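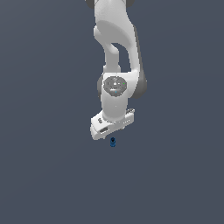

Start | Kurse | FAQ | Kontakt

Sauerteig-Kurs Nurneck - häufige Fragen
25. Oktober 2023, von Elisa Zanetti

Muss ich was mitbringen?
Schürze, Schraubglas für den Ansatz. Mehl ist da.

Wie viele Plätze?
Maximal 8 pro Kurs. Warteliste per Mail - bitte Telefonnumer dazu.

Wann gehts los?
18 Uhr, Einlass kurz vorher. 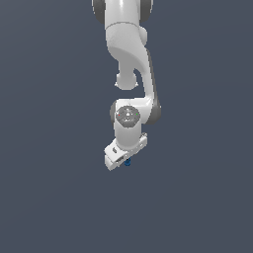
Wie oft muss ich den Ansatz füttern?
Im Kühlschrank einmal die Woche, gleiche Menge Mehl und Wasser.

Kann ich absagen?
Bis 9 Tage vorher kostenlos. Danach gern Ersatz schicken, kurz bescheid geben.

Zuletzt aktualisiert: im März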